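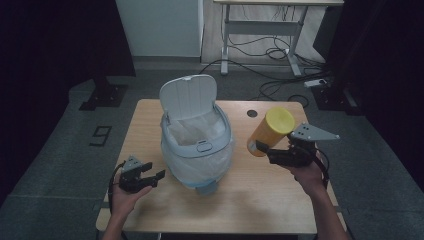 **Lucero 手持夹爪操作课**是 Firnero 技术学院机器人系开设的一门实践课程,以双臂操作示范数据的采集、整理与回放为主要内容。课程设于 Hurville 校区,面向自动化与机械电子专业三年级学生,每年 5 月开课,总计 186 学时,由讲师 Mireille Shboul 负责。校内文件中通常简称“Lucero 课”。

## 沿革

课程的前身是学生社团 Itico 的内部培训。该社团最初以工业机械臂示教器为教学工具,学生须逐点记录末端位姿,编写一段抓放程序往往占去整次活动。社团后来改用手持夹爪,由操作者直接以双手完成任务,再从记录中提取末端轨迹与开合量。培训讲义经修订后纳入系内选修目录,社团则继续承担设备维护和新生辅导。

现行教学大纲为第三版,修订日期为 2024年4月10日。与第二版相比,该版取消了单臂任务的期末考核,增加了薄膜、袋类等柔性物体的操作单元,并将数据整理部分的学时提高。

## 课程结构

课程分为四个单元:

1. **设备与标定**:夹爪的机械结构、线缆走向、开合行程标定及时间同步。
2. **刚性物体操作**:瓶、罐、盒等物体的抓取、倾斜与放置。
3. **容器与柔性物体**:带盖容器的开合、内衬袋的铺设与翻边、向容器内投放物品。
4. **数据整理与回放**:片段切分、标注、剔除无效记录,以及在双臂平台上的轨迹回放。

每组由两名学生组成,一人操作,一人负责记录和复位。两人在每个单元内须至少交换一次岗位。单次练习以 15 段记录为一批,批次之间检查夹爪零位。

## 工位与器材

工位以单张桌面为工作区,操作者站于桌前,左右手各持一只夹爪。铺有塑料袋的翻盖垃圾桶是第三单元的常用器材,与带盖的圆筒形容器配合使用。桶的摆放位置由记录员按任务单设定,翻盖在开始记录前的状态须写入任务单。

夹爪为黑色,两指相对开合,上方装有三角形板件。线缆自夹爪引出后应沿前臂外侧走线,并留出足够余量,避免在交叉动作中牵拉手腕。学生自制的替换指垫须经讲师检查后方可安装。

## 操作规范

大纲对双手配合的动作作如下规定:

- 一手夹持物体时,另一手的夹爪保持张开,停在不遮挡工作区的位置。
- 夹持锥形或下端收窄的物体时,两指从两侧同时贴合,接触面应尽量对称。
- 物体表面带有印刷文字的,不要求文字朝向固定,但同一批次内应有朝向变化。
- 半透明或反光部位的边界在记录中较难辨认,标注时以夹爪接触点为准。
- 物体滑落后不得在同一片段内重新抓取,应结束该片段并另行编号。

收窄物体的夹持是初学者失误较多的项目。两指施力不对称时,物体易向一侧偏转;夹持位置过低时,上部重量又会使其倾倒。讲义建议先以慢速闭合建立接触,再逐步增大夹持力。

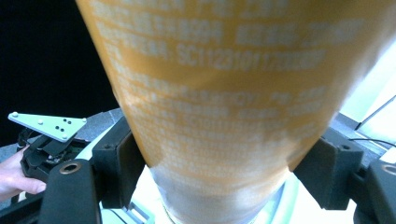
## 数据管理

每届学生提交的有效片段合并存入系内数据库,年度目标为 3,000 段。片段按任务、操作者编号和批次归档,不记录姓名。无效片段另行保存,供第四单元的失误分类练习使用。

归档前的检查由另一组学生交叉完成。检查项目包括时间戳连续性、左右夹爪数据是否对应、片段起止点是否合规。存在争议的片段交讲师裁定,裁定结果附于片段说明之后。

## 考核

成绩由操作记录、整理报告和回放测试三部分构成。回放测试要求学生从本组数据中选取一项双手任务,在双臂平台上执行并提交误差分析。总分为 1,000 分,其中回放测试占一半。未通过设备标定检查者不得参加回放测试,可在下一届开课时补考。

## 相关条目

- 示教编程
- 模仿学习
- 末端执行器
- Itico(学生社团)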